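Plunby's footstools are back at the Cullinane hall

WASTOLPORT, August - If you missed the little triangle footstools last spring (I did, and I sulked), good news! Plunby has brought them back for its furniture try-out at the Cullinane hall, and I went along this morning to put my feet up in the name of journalism.

The stool is a square ottoman with rounded corners and short wooden legs, covered in white fabric with gray and pale yellow triangles all over it. They come in different sizes, the triangles I mean, so it doesn't look too much like a kitchen floor. I'd have one in my front room tomorrow.

The shop has 186 of them to sell this time, at $30 each, and over a third were spoken for by lunch. There's a limit of 3 per household. Fasum, the upholstery people two streets over, will re-cover an old one if you bring your own fabric, though they told me the wait is 3 weeks at the moment.

The hall still has its bare speckled concrete floor, so wear proper shoes. Doors are open until six, parking is behind the library, and the coffee cart takes cash only.

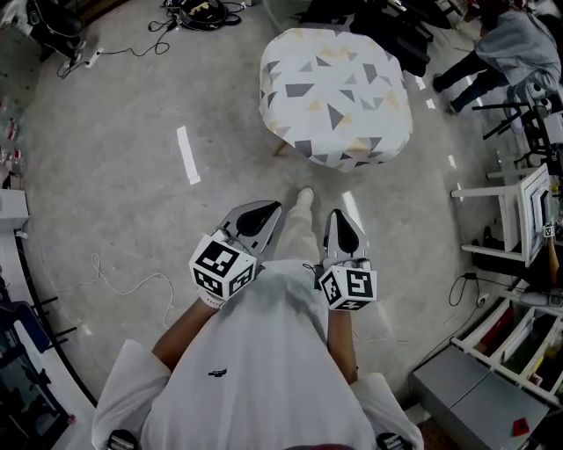 I put my name down for two, and I'm picking them up at the end of the month.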